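The ombudsman of Botosum is leaving, and would like her desk lamp back

Wednesday, May 11, 2022

For six years the police complaints office in Botosum has had one ombudsman and a waiting room with 40 chairs. She leaves in August.

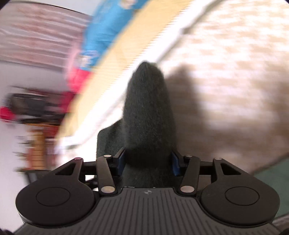
"The chairs were optimistic," she says. "On a busy morning we filled 2."

She asked that her name be kept out of this piece, a habit she picked up from the people who came to see her. Most of their complaints concerned the Ralov Street station – searches without paperwork, phones that went in an evidence bag and stayed there.

The Sadowski report, which her office sent to the Drarkevance regional council, ran to 1,000 pages. Did the council read it?

"They thanked me for the binding."

She did get a few things out of them. Officers at Ralov Street now wear numbers on their jackets, and the custody log is kept in ink. She fought for the ink for a whole winter. "You would think I had asked for their kidneys."

Her successor has not been chosen. The job posting asks for "a flexible attitude to findings," and she has read it twice. The lamp went to the council for repair in her first year, and she has written to them about it again.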